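About Eselwood

Home Shop Tables by the Day Mending About Us Contact

Welcome, and thank you for clicking on the page that most people skip! We're Eselwood, a small shop for the everyday table. We sell tablecloths, plates, lidded jars and the odd pitcher, we rent all of those out for parties, and we mend cloths for anyone who brings us one, whether it came from us or from your great-aunt's sideboard. We've been meaning to write this page properly for years, and what used to be here was one paragraph with a spelling mistake in it, so please bear with us if we go on a bit.

How we got started

Eselwood began with a rented stall at a Saturday flea market and a card table that folded up on its own if you leaned on it. Hanne Kokkonen had been sewing tablecloths in the evenings after work, mostly as wedding presents, and had reached the point where everyone she knew was married and had a tablecloth. Pentti Rautiainen had the stall next door, selling secondhand dishes he bought by the box at estate sales. His plates looked dull on bare boards and her cloths looked flat with nothing on them, and by the second weekend the two stalls had been pushed together, with a blue cloth running across the gap and a stack of soup plates holding it down in the wind.

That spring they sold 81 cloths, every one of them cut on Hanne's kitchen floor. She still has the notebook, and it lists who bought each one if she knew the name, and if she didn't, what they were wearing (there is a "green raincoat, nice teeth" on the first page, and if that was you, we would love to hear how the cloth is holding up).

The shop itself came later, when the old Lahtinen upholstery workshop on the corner went up for rent. It had high windows, a floor that could take any amount of dropped crockery, and a cutting table built right into the back room, so long that it must have been put together in there and could never have been carried out. We kept the table. We kept the Lahtinen name over the side door too, and people still come in now and then asking for a price on a sofa.

The cloths

All of our cloths are cut and hemmed in the back room on that same table. We work mainly in medium-weight cotton, which washes well, irons without a fight and gets softer every year. We do a few in linen for people who ask. We don't make anything that needs dry cleaning, and we never will, as Hanne feels very strongly that a tablecloth you're afraid of is just a bedspread in the wrong room.

Plains come in a good range of colors and make up most of what we sell from month to month. The patterns are where we have our fun, though, and the one people write to us about is Plurkorik. It's our deer cloth. The word doesn't mean anything in any language that we know of; it was what Pentti's granddaughter called reindeer when she was very small, and it was written on the first paper sketch and never got crossed out. Plurkorik has a pink ground with deer silhouettes in orange and in white, a purple deer head with a great spread of antlers, and leaves and branches in blues and violets scattered in between. The deer overlap and run in different directions, and that was a long argument in its day. Hanne's first drawing had them all marching the same way, like a border on a sweater, and whoever sat on the far side of the table had upside-down deer for the whole of dinner. Now everybody gets a few facing them and a few that aren't, and children spend the time before dessert picking out which one is theirs.

We were told at the start that pink would be hard to sell and that deer were for Christmas. We do sell a lot of it in November, it's true, but it goes out of the door in June as well, and we've seen it on picnic tables, at a retirement lunch, and once made over into curtains for a camper (very nicely done, too).

The plates and jars

Pentti looks after anything that can break. He still goes to estate sales, and the shelf to the left of the door is all secondhand and changes every week, so if you see something there that you like, it's wise to take it home. Our new crockery is a plain white line that we call Femier. We wanted a plate with a bit of a raised rim, so that gravy and rolling things stay where you put them, and a good shiny glaze that wipes clean. There's a dinner plate, a deep plate, and a big oval for serving, and we keep the same shapes from one year to the next so that you can replace one without having to replace them all.

The jars are a different story, in that there is no line and no plan. Pentti likes a jar with a lid. He brings them back in every shape and in any green he can find, and we use them ourselves for sugar, tea, buttons, spare keys and the good pens. A squat jar with a flat lid is one of the most useful things you can own, in our opinion, and it gives the eye somewhere to rest at the end of a busy cloth.

Tables by the Day

Some years ago a customer asked if she could borrow four cloths for a christening and bring them back on the Tuesday. She did, washed and pressed, with half a cake, and our rental side was born on the spot. These days you can rent cloths, plates, serving dishes and jars for a day or a long weekend. We've got 704 pieces on the rental shelves at present, all of them things we'd happily put on our own tables.

You don't have to wash the cloths before you return them. Please shake them outside and tell us about any red wine, beet or candle wax, and tell us cheerfully, as we've seen it all and there's almost nothing that Hanne can't get out if she hears about it early. Plates should come back rinsed. If something gets broken, put the pieces in the box with the rest, and we'll only charge you what it cost us.

The mending table

On Tuesday evenings the back room is open for mending. Bring a cloth, a napkin, a runner or an apron, and we'll show you how to darn a burn hole, let down a hem or put a patch on so that it looks like you meant it. Thread is on the house. There's a kettle, paper cups, and as a rule a bowl of whatever fruit was cheap at the market that morning, and you'll find that a fair amount of the evening goes on talking. Some of our regulars haven't brought any mending since last winter and we're very glad to see them anyway.

If you can't come in person, you can mail us a cloth with a note pinned to the trouble spot. Please do pin it! We once had a beautiful old damask for a month before we found the hole, and it was smaller than a lentil.

How we like a table

People ask us quite often how a table ought to be set, and we always feel a bit shy about answering, because we aren't fancy. We like a cloth that hangs low enough to hide your knees. We don't mind a fold line; it presses out in the end, or it doesn't, and supper tastes the same. We like something on the table that can be eaten without asking, such as small tomatoes or a pear, left lying right on the cloth for whoever is passing. We put out the big plate first and worry about what goes on it later. And when the glasses run short, a paper cup is fine. Come as you are and sit where there's a chair.

Who you'll meet in the shop

Hanne is in the back most mornings with her glasses pushed up on her head, looking for her glasses. She does all the cutting and most of the talking on the phone. Pentti is out front, except on sale days, when he is in a barn somewhere with a flashlight. Either of them will gladly unfold a cloth for you right to the corners, and please don't feel bad about asking for five more; we refold everything at closing time with the radio on, and it's a part of the day we both enjoy.

A corner of our own table, with Plurkorik on it, a small red fruit on the big white plate and one of the green jars at the side:

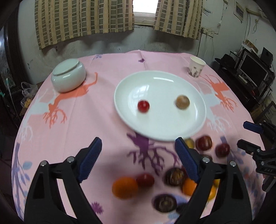
Visiting the shop

We open at 10 every day except Sunday and Monday, and close when the light goes in winter or at six in summer. Use the main door on the corner for the shop, and the Lahtinen door at the side for mending evenings and rental returns. There are 2 parking spots behind the building marked with our name, and you're welcome to either of them for as long as it takes to load up. If you're coming from far off for a particular cloth or plate, call first and we'll set it aside for you until the end of the week.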